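Workshop log / Two-arm cell
March, posted by the Taltico bench
3 min read

Back on the sorting cell this morning, and the whole job was cables. The right arm had been throwing a gripper timeout (error 710, the one the Plitov manual spends half a line on) whenever it turned its wrist far enough in. Jog it back, clear it, fine again. So I powered down, pulled the plug at the gripper, cleaned the pins with a dry brush and pushed it home until I felt the click. Then I did the left one too, as I was already down there with the brush in my hand!

Slack is the bit I keep going back and forth on. Too short and it tugs at full wrist turn, too long and the loop hangs down where the bins are. I settled on a loose droop for both arms, no ties near the plug, and put the bins back side by side with the small yellow one in the middle.

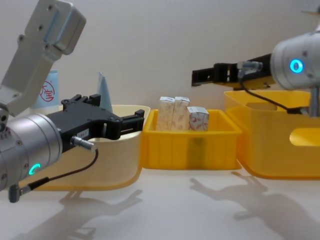
Rawat's note in the margin of the last entry says the loop should be tied back to the link with one soft strap, because a hanging cable will find a bin rim sooner or later. Fair enough, and I'll try it, but the last time we strapped it the connector took all the pull and we were back to timeouts by lunch. Maybe a strap further up, past the joint. Parking that for now.

Next up was the finger opening. I ran open/close 8 times per side with nothing in the jaws, watching the current on the Brarell controller, and got the same reading each way. Went over the pivot bolts with the hex key while I was in there. Three took a little turn, the rest were snug. No thread lock yet, I want a full shift on them first (and we're out of the blue stuff, please order).

With that done I went on to the wrist camera check, fingers wide open over the middle tray with a small box lying between them.
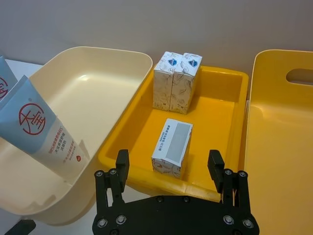

The opening offset got bumped by 3 mm so the pads clear a box that's lying down as well as one standing up. It's saved under the new profile on the controller, the old one is still there if you hate it. Don't touch the home position, I haven't redone that.

Still to do: strap test, home position, new brush.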